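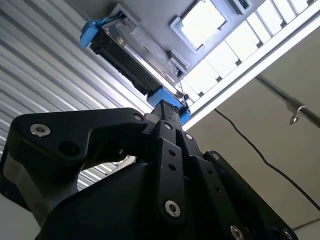

Workshop notebook, vol. 15, p. 58

July. Drive removal and refit, Dell desktop towers, Drotaston lot.

Entry covers the drive side only. Memory, heatsink and power supply notes are in Zixuan's pages and I have not repeated them.

Drives in this lot are 3.5-inch, held by blue plastic clips at the sides. No screws between clip and drive on the ones I have handled. The clips locate on pins and hold by spring in the plastic. When the plastic is cold it is stiff and the first pin comes out with a snap. Leave the units indoors overnight before starting. Higinio did the first few straight off the truck and cracked a rail.

Order of work, as settled with Guadalupe:

Case on its side, side panel off, open face up. Power cord out and the front button held down for a count of five. Data cable off the drive first, power connector second. Pull on the connector body. The cable behind the drive is short and will take the connector with it if the carrier is lifted early.

Squeeze both tabs together, then draw the carrier straight out along its own axis. If it is squeezed on one tab only it yaws and binds against the cage. Back it off and start again. Do not lever against the board side.

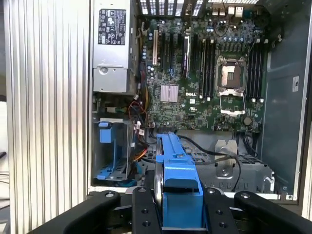 Fig. 1. Blue carrier over the open chassis, power supply at upper left.

Clearance: the supply leads (orange, red, yellow, black) run down beside the board and are the thing most likely to snag. Matvii wants them tied back before any drive work. I tried it with a reusable tie and it is worth the extra minute. Route the tie so the tail points away from the cage.

The white DELL print on the board is a handy landmark when giving directions over the bench. "Left of the logo" has caused fewer mistakes than "near the front", which depends on who is standing where. Please use it in written notes as well.

Refit is the same in reverse, with one addition. Check that all four pins are home on the clips before the carrier goes near the cage. A clip with one pin out looks right from the top and only shows up when the carrier stops short. I lost the better part of a morning to this. The mark to look for is a gap between clip and drive body at the connector end.

Tray: Chun-yin's grey plastic fixture goes beside the tower on the slatted aluminium table. Drive comes out of the case and into the fixture with the rails still on. Keep small parts out of the slots or the drive sits proud.

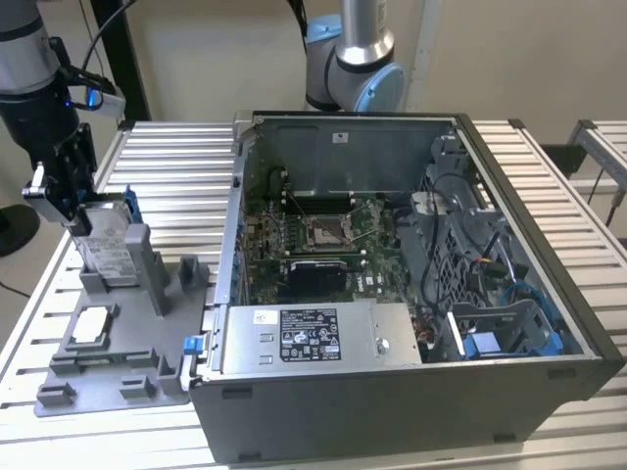 Fig. 2. Drive with blue rails at the grey fixture, open tower alongside.

Labels: record the serial before the drive goes into a bag. Printing on some labels is too faint to read under the bench lamp, so use the hand lens near the window. Job sheet 396 has two serials I am not sure of and they are marked with a query.

Storage: bags are the Betby antistatic ones, box of 200. Lower shelf. The box marked Cervantes is for units going to Justness and is not to be raided for spares.

To do:
– replace the cracked rail, colour match not needed
– ask Chun-yin whether the upright on the fixture can come down slightly – knuckles catch on it when loading by hand
– Matvii to confirm whether blue latches are interchangeable between the two case sizes
– recheck the queried serials on 396

Stopped at 4:40 pm.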